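Snack Table FAQ

Print this page | E-mail to a friend

Posted April 4, 2026 by Frans Wouters

Can I just take one?
Yes. Take two. Box is open all day, round table by the door.

Do I put stuff back in the box?
Please. Loose packets go back in standing up, otherwise the bottom ones get crushed and its all crumbs by July. 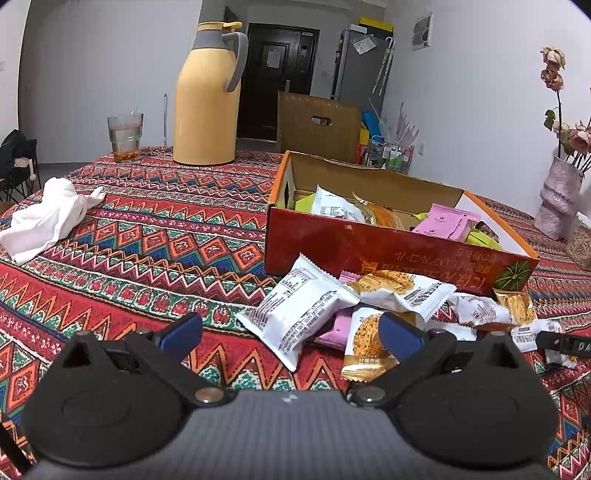

Snack box and loose packets on the patterned cloth.

What's in the pink ones?
No idea, sorry. Check the wrapper, or ask Gebhard Hauser, he orders them. Allergies: read the packet first, every time.

Can I bring my own?
Sure, wrapped only. No home baking on this table.

Who washes the tablecloth?
Whoever spills. Cold wash, no dryer. White cloth is for wiping, theres a clean one in the drawer.

How much do we go thru?
Over 200 packets a month. Budget is $95, so go easy.

Related
Coffee Corner FAQ
Juvel Room: Booking and Keys
Fridge Shelf Labels
Lost Mugs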